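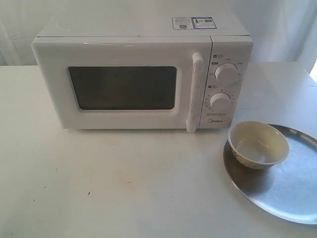
3.2 Collecting the microwave examples

Figure 2. Start layout for the microwave task: door closed, bowl on the round steel tray at the right of the table.

All examples for this task were gathered on one bench, white cloth behind, same oven throughout (two knobs, long pull handle). Operators drove the arm by hand with the Zomik controller. Open door, pick up bowl, place inside, close door. Knobs not touched in this set - left for August.

We recorded 1,692 attempts in total. Of these 152 were thrown out, mostly handle slips and a few where the logger stopped early. A further 600 were kept back for testing. Rest went to training, no balancing done.

Bowl and tray were shifted by hand between attempts, oven nudged less often. This was done by eye, so the spread of positions is uneven - see the heat map in the appendix. Labelling was done in Prenderell with a seperate tag for each stage. Tags for "door open" were the least consistant between operators and we re-did them once, after the first training run on Nimar gave odd results near the handle.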